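문의 번호 792
제목: Nulix 예약 화면에서 확인 메일이 발송되지 않음
제품: Nulix 예약 관리
접수자: Kevin Geraghty (Noonan 지점)
담당: Clodagh Madigan
상태: 해결됨

접수 내용
11월 업데이트 이후 고객이 예약을 마쳐도 확인 메일이 오지 않습니다. 예약은 목록에 정상적으로 들어와 있고, 취소 메일은 잘 나갑니다. 오전에 들어온 예약 14건이 모두 같은 상태입니다. 스팸함도 확인했습니다.

담당자 메모 1
발송 기록을 조회했습니다. 확인 메일은 대기열에 등록되지만 "템플릿 없음" 오류로 멈춥니다. 취소 메일은 별도 템플릿을 쓰기 때문에 영향이 없습니다. 관리자 화면의 설정 > 알림 > 템플릿에서 기본 언어가 무엇으로 되어 있는지 알려 주십시오.

접수자 답변
기본 언어 칸이 비어 있습니다. 한국어로 바꾸고 저장했는데 새로고침하면 다시 빈칸이 됩니다. 크롬과 엣지 둘 다 같습니다.

담당자 메모 2
재현됩니다. 지점 이름에 괄호가 들어간 계정에서 언어 값이 저장되지 않습니다. 우선 아래 순서로 진행해 주십시오.
1. 설정 > 지점 정보에서 지점 이름의 괄호를 지우고 저장
2. 로그아웃 후 다시 로그인
3. 알림 템플릿에서 기본 언어를 한국어로 선택하고 저장
4. 테스트 예약을 하나 넣고 발송 기록 확인

접수자 답변
3번까지 했고 언어 값은 유지됩니다. 테스트 예약의 확인 메일은 5분 뒤에 도착했습니다. 다만 메일 안의 첨부 파일이 보이지 않습니다.

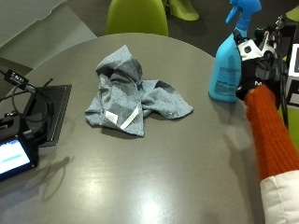
그리고 기존 예약 14건은 여전히 "대기"입니다. 고객에게 하나씩 전화해야 하는지, 다시 보낼 방법이 있는지 알려 주십시오.

담당자 메모 3
전화하지 않으셔도 됩니다. 예약 목록에서 해당 건을 모두 선택하고 작업 > 알림 재발송을 누르면 됩니다. 이미 지난 예약은 선택에서 빼 주십시오. 첨부 파일이 안 보이는 문제는 지점 이름을 바꾸면서 파일 경로가 달라진 탓입니다. 템플릿에서 파일을 지우고 다시 올려 주십시오.

접수자 답변
재발송했고 14건 모두 "발송 완료"로 바뀌었습니다. 파일도 다시 올리니 메일에서 정상으로 보입니다. 지점 이름의 괄호는 언제 다시 쓸 수 있습니까?

담당자 메모 4
괄호 문제는 개발팀에 오류로 등록했습니다. 수정 버전 27에 포함될 예정이며, 그 전까지는 괄호 대신 하이픈을 사용해 주십시오. 배포되면 이 문의에 연결된 메일 주소로 안내가 나갑니다. 문의는 해결로 처리합니다.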